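Clodby workshop pair build teaches itself to do the dishes, slowly

This site uses cookies to remember your preferences. By continuing you accept this. [OK] [Settings]

2020-03-03

A dishwasher costs less, takes up less room and comes with a warranty. None of this has discouraged the members of the Clodby shared workshop, where a two-armed plate-handling machine called Pirihi has taken over the corner formerly given to the band saw.

The build started in January, after an argument over whose turn it was to clear the draining board. Most households settle that sort of thing with a chart on the fridge. The workshop settled it with aluminum extrusion.

Pirihi is a pair of matching arms bolted to a rail, working inside a walled booth with one open side. The job it has been given is modest on paper: take a plate, put it in a rack, take it out again, and leave the plate in the same number of pieces throughout. The first attempts were made with picnic plates. Crockery was allowed in once the grippers had stopped closing on anything as though it owed them money.

Parts have cost some 3,000 dollars so far, paid for out of a members' pot and one very successful sale of old motors. The control software is Griltik, a free package kept going by hobbyists in their spare hours, with a manual that covers installation in great depth and then wishes the reader luck. The arms run from a homemade driver setup the builders call Sterkus, which went through two complete rewirings before anyone was willing to stand next to it.

Plates, the group reports, are a miserable thing to pick up. They are thin at the rim, heavy in the middle and shiny all over, and when they stand in a row each one hides most of the next. A person slides a finger into the gap without thinking. A gripper has to be told where the gap is, and then told again when the rack has moved half an inch because the arm bumped it on the way in.

Bumping the rack has been the theme of the winter. A light wire rack on a smooth floor will travel if you so much as brush a leg, and the software, having planned its route around a rack that used to be there, carries on with great confidence. For a while the rack was held down with modeling clay. This worked, but it made the rack hard to clean, and there was a feeling that a dishwashing project ought to have standards.

The current thinking is to let one arm steady the rack while the other goes in for the plate. It means both arms have to agree on where they are, which brought on a long spell of measuring, remeasuring and blaming the tape. Small cameras on the wrists are supposed to help. They have also added more cable, and routing it has eaten more evenings than any other part of the job – a loop left too short will stop an arm dead, and a loop left too long goes looking for something to catch on.

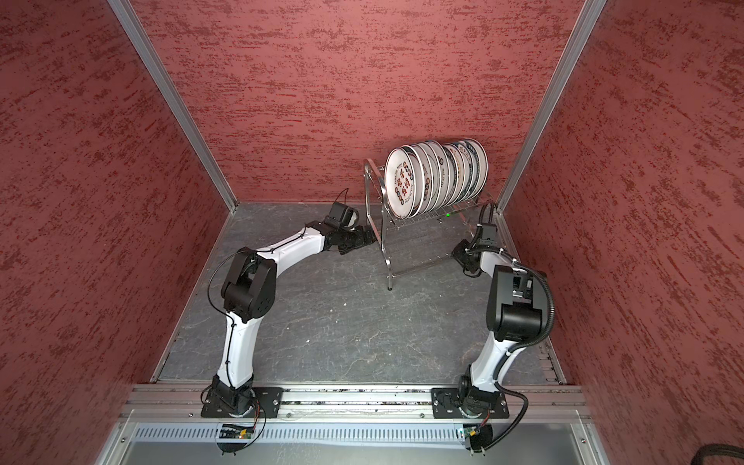
Pirihi's two arms at the dish rack, with eight patterned plates standing in the slots.

The red walls, for those who have asked, were a vote. Gray lost.

The target for spring is 600 plate moves in a row without a breakage. The builders decline to say how the present record compares, although they do say it is improving, and that the workshop kitchen is now short of saucers for unrelated reasons.

Actual washing is a later stage. Water and exposed circuit boards are not on speaking terms, and any plan for a sink will have to begin with a cover for the electronics. One proposal would leave the washing to people and have Pirihi handle only the stacking, which several members pointed out is the easy part. The proposal has been sent back for more work.

Anyone wanting to see the machine can drop in during regular open hours at the workshop. Visitors are asked to keep hands outside the booth while the arms are powered and to leave the rack exactly where they found it. Donations of plates are welcome, matching or otherwise. Please don't bring the good ones.

Recent items
Tool library extends loan period for sanders
Clodby footbridge to get new handrail
Soldering basics class full, second date planned
Lost and found: one left boot, again

Contact the news desk | Copyright 2020 | Back to top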